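Section 4: Setting Up and Clearing the Shared Table
Mirard Desk and Table Guide, Prondico offices, second floor
Revised March 4, 2026

4.1 Before you begin

This section covers the large white table in the open-plan area. It assumes that the table has already been assembled (Section 2), levelled (Section 3) and argued over (no section, though we have considered one).

You will need:
A soft cloth
A bowl of lukewarm water with a drop of washing-up liquid
Reusable cable ties, the hook-and-loop kind
The lost property tray, from the shelf by the printer
One colleague, if you can find one

Allow 18 minutes for a full clear. It can be done faster, but only by putting everything on somebody else's desk, and we have a separate notice about that.

4.2 Clearing the surface

1. Announce that you are about to clear the table. Use a normal speaking voice. An email does not count, as the people who leave things on the table are the same people who do not read email.

2. Wait five minutes. Anything claimed in this time goes back to its owner, who must carry it away and not merely slide it to the far end.

3. Sort what remains into cables, packaging, containers and other. If "other" is the largest group, start again and be stricter with yourself.

4. Put unclaimed items in the lost property tray. Write the month on a slip of paper and put it in with them. The current tray still holds a slip that says October, and we would like to see that one retired.

Note: Food packets are packaging if empty and containers if not. Please establish which before you pick one up by the bottom.

5. Fold or flatten empty plastic packets and take them to the recycling point. A crumpled packet left on a white table does not become less visible over the course of a week. We have tested this at length.

6. Small paper boxes may stay if they are in use. A box is in use if someone can say what is in it without looking.

4.3 Cables

The table has no cable tray. It was offered as an extra by Ferreira, who supplied the tops, and declined on grounds of cost by people who now spend a good part of their mornings under the table with a torch.

1. Unplug the cable at both ends before coiling. Pulling a coil tight while it is attached to something expensive is how Section 9 came to be written.

2. Wind it in loose, even loops the width of your hand. Do not wrap it round your elbow. It puts a twist in the cable, and it makes you look as though you are about to moor a boat.

3. Leave the connector free at the end, where the next person can see what sort it is. A plug buried in the middle of its own coil will be taken for the wrong one, unwound, sworn at and left in a heap.

4. Fasten the coil with a cable tie. Knots are not a fastening. Neither are elastic bands, which perish and leave a brown stripe.

5. If a cable has to hang over the rim of the table, run it down on the window side, where there is less foot traffic.

Caution: Never leave a loose cable trailing across the floor where people walk. Move it to the wall or pick it up. The floor is grey, and a black cable shows up on it perfectly well until you are carrying coffee.

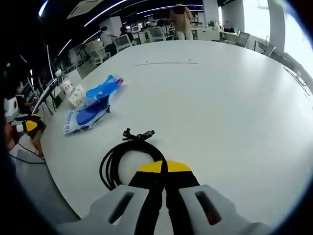 Ourania Psarras writes that the coiling advice is fine as far as it goes, but that Step 4 is no use to anyone while the cable ties live in a locked drawer. She has asked twice for the key. She would also like it recorded that she coils hers over and under, the way sound crews do, and that it has never once tangled, and she is willing to show anyone who turns up at the table at lunchtime with a cable of their own.

We accept the point about the drawer. The ties are now in an open tub next to the printer. Over-and-under coiling is permitted under this section, though the guide will not attempt to explain it in writing. A previous edition did, and two people had to be helped out of an extension lead.

4.4 Wiping down

1. Take everything off first. Wiping round things is recognised as a technique in some households but leaves outlines.

2. Wring the cloth out until it no longer drips. The surface is wipeable. The joints are less forgiving, and water that gets into one will stay there and swell the edge.

3. Work from the middle outwards, overlapping each stroke a little.

4. Go along any seam with a dry corner of the cloth. Crumbs collect there. Do not dig them out with a key, a paper clip or a ruler, all of which have been tried and can be identified by the marks.

5. For pen, use the Gririmero cleaning block, part no. 506, damp and with very little pressure. For permanent marker, use the same block and more patience. For varnish, please come and tell us what happened.

Caution: Do not use scouring powder or anything with bleach in it. The finish will go dull in patches, and white tables are bad at keeping secrets.

6. Let the surface dry before putting anything back. Paper boxes and damp tables do not get on.

4.5 Putting things back

1. Containers go towards one side, standing upright, labels facing the room. Tubs with no label go in the lost property tray, whatever their owner says about it being obvious.

2. Keep the middle of the table free for work. If you are using equipment there, it may stay out for as long as you are with it. Going home ends that arrangement.

3. Coiled cables may be left on the table during the day and go in the crate at the end of it.

4. Do not stack anything against the window. The blinds need the room, and the afternoon sun has already turned one box of 500 white envelopes into a box of cream ones.

4.6 If something goes wrong

The table wobbles: go back to Section 3. Do not put folded card under the leg. There is a good deal under there already.

The surface feels sticky after cleaning: too much washing-up liquid. Wipe again with plain water.

A cable is left over and fits nothing: label it with the month and put it in the tray. Do not throw it away. The thing it belongs to will turn up the following morning.

The table is full again by the next day: this is normal. Return to 4.2, Step 1.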